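Home Features Reviews Workshop Back issues Subscribe

The bin that wouldn't stay grey

A feature on tubs, totes and the things we throw in them

Every supplier of metal bins will tell you the same story. Buy steel, buy it once, and hand it down to whoever runs the place after you. Plastic cracks, wood swells, cardboard goes soft by October, and the metal bin goes on for ever. I have been hearing this for long enough to want to see the bin.

So I have spent a good part of the year looking into bins. I mean the open, slope-sided kind that sits at waist height and holds whatever is waiting to go somewhere else: offcuts, castings, blocks, bags of fixings. They are dull objects and they cost more than you would think. Sirance lists its mid-sized one at £378 before delivery, and the Drillau, which is a little shallower and has a rolled rim, comes in cheaper until you add the stand. The stand is £63. You will want the stand.

The sales talk rests on the finish. Drillau calls its coating "workshop grade", a phrase I asked the company to explain and which came back to me explained as "suitable for workshops". Juntunen doesn't coat at all on its basic range and says so plainly, for which I give it some credit, though the price doesn't drop as far as the missing paint would suggest. Raltudura has a two-layer finish and a leaflet with a drawing of the two layers.

What happens to any of these finishes is easy enough to predict if you have ever owned a baking tray. The floor goes first, and the middle of the floor before the corners. Hands and tools reach for the middle, things get dropped in the middle, and anything with a hard edge gets dragged across it on the way out. After that come the walls, usually in a band at one height, and there the light surface scrapes back to something darker and browner with a ragged edge. A rim can look nearly new on a bin whose insides look like the bottom of a skip.

Does it matter? The makers say no, and on this I half believe them. A scratched bin holds as much as a clean one. But they can't have it both ways. If the finish doesn't matter, I would like to stop paying for two layers of it. If it does, then I want to know how long it lasts with something heavier than a leaflet inside, and none of the four firms would give me a figure in writing. Raltudura offered me a figure for lids. The bin doesn't come with a lid.

Then there is the slope. Sloped walls are sold as a help: pieces are supposed to slide down towards the middle, where you can get at them. With small round things this works quite well. I tipped a bag of 53 beech pegs into a borrowed Juntunen and nearly all of them ran to the floor at once. With anything long it is much less convincing. Long pieces lie as they land. They lean on one another, end over end, and the odd one settles against the wall in a corner and stays put, quite comfortable, while you fish for its neighbours. The slope gives it something to rest on. A straight-sided box would at least make it lie down.

I put this to Sirance and was told that users "develop a rhythm". I'm sure they do. I developed one myself over an afternoon, and it consisted of reaching for the corner first, getting it out of the way and then doing the easy ones.

Pairs are the other thing you'll be pushed towards. One bin behind another, the theory goes, lets you sort as you work — full to empty, rough to finished, yours to theirs. Raltudura's boxed pair with the linking rail is £1,661, and I had to read that twice. I have no quarrel with two bins. I have two buckets at home on the same principle. But set them down close together and you make a gap or a ridge where they meet, and small rubbish finds it: scraps of paper, tape, the torn corner of a label. You will be picking at that join for years. The rail doesn't cover it.

My advice, for what it is worth, is to go and find a used one. Look at the floor and ignore it. Press the walls, check the corners for splits and run a gloved finger along the rim. If the metal is sound, the marks are somebody else's depreciation, and yours for the price of the petrol. I paid £53 for mine and it was ugly when I got it.

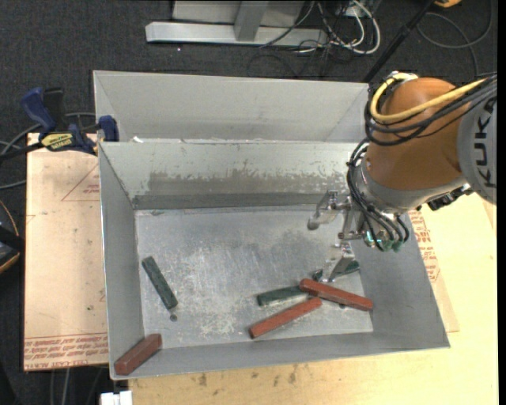
Scuffed floor, scraped back wall: a metal bin with green and reddish-brown blocks in it, and a second bin directly behind.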